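Setting Up the Two-Arm Cell in Simulation
Padis project, progress report, October

So my part of Padis was getting the two-arm cell ready in the simulator before the rest of the group started on the drawer task. I figured it'd take an afternoon (ha!) and it took 11 sessions in the Lulville lab. Most of that went into the hands. The left thumb kept loading with its joint limits flipped, and I had to go back through the config file line by line until I found the bad sign, on line 563.

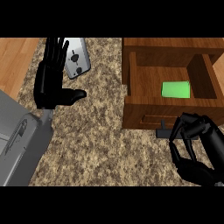 After that I went after the wrist offsets. Both arms shared one calibration file, so every time I fixed the right hand the left one drifted, which drove me nuts! I split the file in two, gave each arm its own zero pose, and ran about 200 resets to check them. The fingers came back to the same spot each time.

Still on my list: the nightstand drawer has way too little friction, and the rug contact settings slow everything down. I'll start with the drawer.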